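Section 4. Running the first mixed-crate shift

Read this section before the Flutora packing cell takes orders from the live queue. It is written for the line lead and the two packers assigned to the cell.

4.1 Who does what

Before the cell, each packer at Brukstead filled crates by hand from start to finish. With the cell running, one packer loads items and clears filled crates, and the other handles exceptions at the side bench. Swap roles at each break. Gavin Skinner keeps the rota and should be told if a swap is missed.

4.2 Start-up

1. Check that the floor gate is closed and the lamp is amber.
2. Log in at the panel with your own badge. Shared badges were turned off in July.
3. Select MIXED CRATE and enter the order limit. Use 40 for the first shift. The most the cell will accept is 200.
4. Run the order in REHEARSE. The panel plays the job in simulation before the arms move.
5. Press ACCEPT or SEND BACK.

Caution: Do not reach over the gate while the lamp is green. Use the stop bar and wait for amber.

Note: Error 405 means the order has no crate assigned. Assign one and repeat step 4.

4.3 Checking the rehearsal
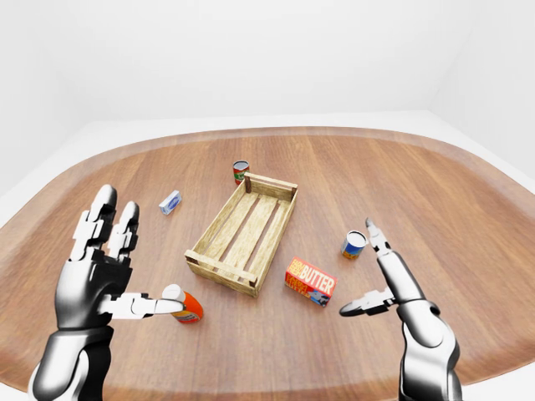
Packers decide whether an order goes to the arms, and the panel will not override a SEND BACK. Compare the rehearsal with the pick list before you accept. An order is ready to start when the crate is empty and every item on the list is out on the table around it, as with the butter, the orange bottle, the two cans and the small white box here. Look behind the crate as well, where a can is easy to miss. If an item is missing or doubled, press SEND BACK and correct the list at the side bench.

4.4 End of shift

1. Let the current crate finish, then press HOLD.
2. Write any sent-back orders in the log, with the reason in a few words.
3. Leave the panel logged out.

Sent-back orders do not count against a packer's rate. Questions about rates or hours go to Ruaridh Ogilvie, who is in the shift office on Tuesday mornings.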